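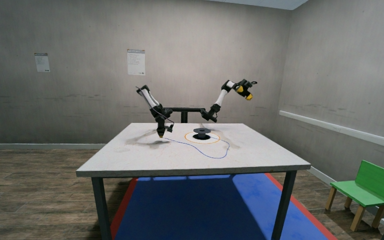
Combien de démonstrations faut-il pour apprendre une tâche de câble à un système à deux bras, et est-ce que celles faites en simulation comptent autant que les vraies ?

Personne ne pourra vous donner un nombre valable partout, et méfiez-vous de ceux qui en donnent un. Pour une tâche de câble, la quantité compte moins que la variété des positions de départ, et les essais simulés servent surtout à dégrossir avant de passer sur du matériel.

Tuva Solheim
Posté le 23 avril 2024

Je précise ma situation. On doit faire enrouler un cordon autour d'une bobine par deux bras. Pour l'instant tout se passe en simulation : un opérateur téléopère les deux bras, on enregistre les trajectoires et on entraîne dessus par imitation. Nous avons 114 démonstrations. Le commercial de Pekix nous affirme que c'est largement assez et que leur outil « multiplie » les exemples en changeant les textures et la lumière. On passerait à 3,551 épisodes sans rien refaire à la main. Ça me paraît trop beau. Quelqu'un a-t-il déjà essayé sur un objet souple ? Je suis preneuse aussi de conseils sur ce qu'il faut garder ou jeter parmi les démonstrations.

Vilgot Nyberg

Vous avez raison de trouver ça trop beau. Changer la couleur du mur ne crée pas une nouvelle façon de faire une boucle. Vos 3,551 épisodes, ce sont les 114 mêmes gestes repeints. C'est utile si votre problème est que le système se perd dès que l'éclairage bouge. Si votre problème est qu'il ne sait pas quoi faire quand le cordon est mal posé, vous n'aurez rien gagné, à part un disque plein.

Le cordon est le point faible de tous les simulateurs que j'ai essayés. En général il est modélisé comme une chaîne de petits segments, avec une raideur réglée au jugé et un frottement réglé encore plus au jugé. Un vrai cordon garde la mémoire de la façon dont il a été rangé, il vrille, il accroche sur le bord de la bobine. Votre opérateur apprend très vite à exploiter les défauts du modèle, sans s'en rendre compte, et le réseau apprend la même chose derrière lui. Chez nous, un bras tirait le cordon à travers la joue de la bobine une fois sur je ne sais combien, et la démonstration était classée « réussie » parce que le critère ne regardait que la position finale.

Donc, avant d'en enregistrer d'autres :

Reprenez les 114 en entier, à vitesse normale, et regardez-les. Je sais que c'est pénible. Jetez celles où le cordon traverse un objet ou se met à vibrer tout seul.

Vérifiez d'où part le cordon à chaque fois. Si la boucle initiale a toujours la même forme, vous avez une seule situation en 114 exemplaires.

Regardez ce que fait le second bras pendant que le premier travaille. S'il attend en l'air dans la moitié des enregistrements, le réseau apprendra très bien à attendre en l'air.

Gardez des reprises : l'opérateur rate la prise, redescend, recommence. Tout le monde les coupe pour faire propre. C'est pourtant là qu'on apprend au système à s'en sortir.

Ensuite faites une quarantaine de démonstrations sur de vrais bras avec un vrai cordon et gardez-les de côté pour le test. Sans cela, le taux de réussite que vous annoncerez sera celui du simulateur et de lui seul.

Ville Rautiainen

Nous on a pris Trodidetti et ça marche très bien, 158 démos et c'était bon. Il suffit de bien régler la physique au départ.

Vilgot Nyberg

Ville, 158 démos de quoi ? Et « c'était bon » mesuré sur combien d'essais, en simulation ou sur la machine ? Je ne dis pas que c'est faux, mais en l'état ça n'aide pas Tuva à décider.

Ville Rautiainen

En simulation. C'était des cubes à empiler, pas du câble. Le passage sur la machine est prévu.

Lovisa Sjöberg

Un point que Vilgot n'a pas abordé : combien de personnes téléopèrent ? Avec un seul opérateur, les gestes sont réguliers et l'entraînement converge plus facilement, mais on hérite de toutes ses manies. Avec trois ou quatre, les styles se contredisent (l'un passe le cordon par devant, l'autre par derrière) et certaines méthodes font la moyenne des deux, ce qui donne un bras qui fonce droit sur la bobine. Mettez-vous d'accord sur le sens d'enroulement et écrivez-le quelque part.

Je suis moins sévère que lui sur la variation des textures. Ça ne coûte presque rien et ça évite de mauvaises surprises avec les caméras. En revanche je ne paierais pas une licence pour ça, c'est l'affaire d'un petit script. Demandez à Pekix un essai sur vos propres données, avec un jeu de test que vous ne leur donnez pas. Leur réponse vous renseignera déjà pas mal.

Tuva Solheim

Merci. J'ai commencé à revoir les enregistrements et j'en ai déjà écarté plusieurs où le cordon passe sous la bobine. Un seul opérateur pour l'instant, donc pas de souci de sens d'enroulement. Pour Pekix, j'ai demandé l'essai avec un jeu de test gardé chez nous, j'attends leur retour.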